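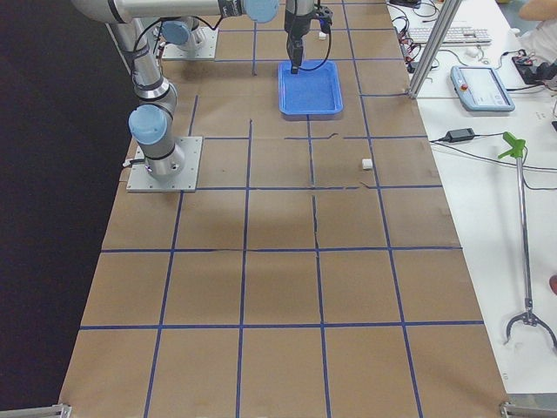 Right, the Tresgate bridge thread. Promised it in October, doing it now on a train, so expect typos

Short version: a private company charged people to walk over a river for generations, and the town got so fed up it built a rival crossing out of boats. Long version follows

Opened 1781. Stone, five arches, paid for by subscribers who each bought shares and expected a return. Before that it was a ferry, and in winter it was a ferry if the ferryman felt like it

Act of Parliament gave the bridge company the right to take tolls "for ever". Remember those two words, they cause all the trouble

Tresgate is on the north bank. Varnside is on the south. Church, market and the better of the two wells on the Tresgate side. Most of the cottages on the Varnside side. So if you're poor you pay twice to go to church

Halfpenny on foot. Penny for a horse. Carriages a lot more. Sheep by the score, pigs by the score, geese (!) also by the score but cheaper than sheep

Halfpenny sounds like nothing. It is not nothing if you do it there and back every working day and your two eldest do it as well

First complaint in the company's own minute book is from the bakers. Varnside had no bakehouse. Every loaf going south went over in a basket on somebody's head, and the gatekeeper wanted to charge for the basket

He lost that one. The company then passed a rule that a basket was free if carried on the head but payable if carried on a barrow. You can guess what happened to the price of head pads

Minute book is gorgeous by the way. Terrible handwriting for the first stretch, then a new clerk comes in and it's like somebody turned the lights on

Funerals were free. Only the outward journey though. Mourners paid to walk home. There's a whole angry page about this and I believe every word of it

So people started arriving at the gate "with a funeral". The gatekeeper asked to look in a coffin once and was fined by the magistrates for indecency. The company paid his fine. The minutes do not record what was in the coffin and I have been thinking about it for weeks

OK the boats

Dry summer, river very low, and the Varnside people work out that you can chain barges end to end across the shallows below the mill and lay planks over the top. No toll. No company. Just walk

94 planks, we know because the man who supplied them wasn't paid and sued. His bill survives, the court's ruling doesn't, so no idea if he ever got his money

Company goes berserk. The Act said no other bridge for a mile either way. Town says it isn't a bridge, it's some boats that happen to be near each other

Lawyers get very rich off the question of what a bridge is. One opinion says a bridge must "spring from the land". One says it must be open in all seasons. One says it depends if the boats could still be sailed, so for a while somebody had to unhitch the end barge every Friday and row it in a circle

That last bit comes from a much later newspaper column, so treat with care. I want it to be true. The minute book only says the barges were "moved weekly for form's sake" — which could be the same thing or could be a lot less fun

Petition to the county next. 957 names, and I've been through all of them. Loads of marks instead of signatures, as you'd expect. What I didn't expect was how many women. Widows mostly, listed by trade: laundress, straw plaiter, seller of eels

Seller of eels signs twice, once on each bank's sheet. Respect

County says no. Act is an Act. For ever means for ever

Then the river does what rivers do. Autumn flood, barges go in the night, two of them end up against the bridge itself and take a lump out of the parapet. You can still see the patch on the downstream side, paler stone, third arch

Company bills the town for the parapet. Town bills the company for the barges. Neither pays. Both debts are carried forward in both sets of accounts for DECADES. I love accounts

(tea trolley. back in a sec)

Back. No tea, machine broken

So where were we. Tolls carry on. Town grows. Then the mill, and the mill changes everything

Grastex. If you grew up round here you know the name from the chimney. Made webbing and sacking to begin with, then horse blankets, then more or less anything you could weave that wasn't nice to touch

Built on the Tresgate bank for the water. Workforce on the Varnside bank for the rents. So every morning the whole shift comes over the bridge and every one of them owes a halfpenny before they've earned one

Mill does a deal. Pays the company a lump sum each quarter, gives every hand a brass token, show it at the gate and walk through. Sounds generous. Then you find the wage books and there's a deduction called "passage" and it's more than the halfpennies would of come to

Would HAVE. sorry. train

Hands notice obviously. They can add. There's a walkout, very short, over by dinner time on the second day. Mill cuts the deduction but doesn't scrap it

Tokens still turn up. Metal detectorists find them on the Varnside side, almost always in the same field by the path. My pet theory is people chucked them when they left the job. A better theory, from someone who knows more than me, is holes in pockets

If you've got one: the ones with a G and a small arch are the early type. Later ones just have the G. Any with a number stamped on the back I'd really like to see, dm me

Side note on the tollhouse as people always ask. The octagonal one you can see now is NOT the original. First one was a hut. The octagonal one went up when the company had a good year, and it has windows on all the faces that look at the road and none on the ones that look at the river. They weren't there for the view

It was a sweet shop, then empty, then Gunawardena had it as a watch repairer's for years and the sign is still up over the door. Lots of people locally think the bridge was designed by someone called Gunawardena because of that sign. It wasn't. Wrong by more than a century. Good sign though

How it ends

Company gets into a muddle. The original shares have been split and left to cousins and split again, so by the end some people own a fraction of a share worth less than the stamp on the letter telling them about it. Nobody turns up to meetings. The repairs are getting dear

And Grastex wants to run lorries over it. Bridge not built for lorries. Company can't afford to strengthen it, mill doesn't want to, council would but won't spend public money on a private bridge

So the council buys it. Long argument about price. The company's opening position is that "for ever" has to be worth an awful lot of money. Valuer says for ever is worth what the next man will pay for it. Next man was the council, there was no other man

In among the papers for the sale — both the old debts! Parapet and barges. Still there, still unpaid. Solicitors on each side agree to cancel one against the other even though they aren't the same amount. Town was slightly ahead I think. Need to check my notes

Day the gates came off, over 2000 people walked across. The paper says that was more than lived in the two places put together, so either visitors came or people went round and did it again. I know what I'd have done

Brass band at the Tresgate end, different brass band at the Varnside end, met in the middle playing different tunes. Paper calls it "spirited"

Gates themselves went to a farm. One's gone. The other I've been told is still in use, holding back bullocks, but the farmer (reasonably) doesn't want people traipsing up to look so I'm not saying where

Sources as I know I'll get asked. Minute book and toll boards are in the county record office, you have to order the minute book ahead, allow a few days. Petition's there too but fragile, they'll give you the film. Wage books are patchy, a big gap in the middle where there was a leak

Toll board: there's a copy on the tollhouse wall. It's a copy of a copy and it's dropped the geese. The real one has geese

Things I still don't know. What was in the coffin. Whether the plank man was paid. Who paid for the petition to be fair copied, cos it's a lovely hand and that wasn't cheap

Also who lit the bridge. There's a lamp in one old print and not one payment for oil anywhere in the accounts. Either someone did it for free or the artist made it up. Leaning artist

Correction already, thank you to the person who's just messaged: pigs were charged by the head, not the score. Sheep and geese by the score. I've muddled two columns. Pigs dearer than I made out

And someone asking can you walk it. Yes, footpath on the upstream side, narrow, mind the lorries. Best look at the patched parapet is from the Varnside bank, down the steps by the bus stop

My stop. Will do the flood separately, found the miller's letter about it and it needs its own thread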